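Questions I Get About Working From Home

How long have you been doing this?
I left the office at Hulme eight years ago, in January, with one box of stuff and no plan at all. I do bookkeeping for small shops now, mostly from a corner of my bedroom.

Do you need a separate room?
Nope! I'd love one, but our place is small and I've gotten used to it. What helped me most was picking one spot and sticking to it. I tried the couch for a while and my back was a mess.

What did your setup cost?
I gave myself $500 and spent $400 of it, mostly on a decent chair (secondhand, from a guy two streets over). The rest went to a lamp and a long extension cord.
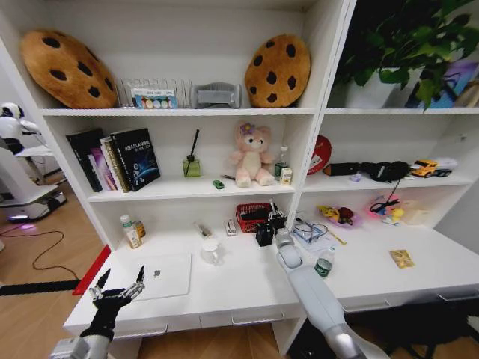

Do you keep regular hours?
Sort of. I start early, quit at four, and take a real lunch away from my desk. My friend Zamfira works in bursts until midnight and gets more done than I do, so go with whatever suits you.

Don't you get lonely?
Sometimes, yes, mostly in winter. I call Callum on Thursdays and we complain about invoices for half an hour. I also joined a walking group, which I was nervous about, and now I'd be really sad to miss it.

How do you find clients?
Word of mouth, nearly always. My first one was a bakery, and the owner told her sister, and it went from there. I have 17 clients now and that's plenty for me.

Can I email you a question that isn't on the list?
Please do! I'm slow in tax season, but I do read everything. If it's about your own taxes, though, ask someone local who can look at your papers.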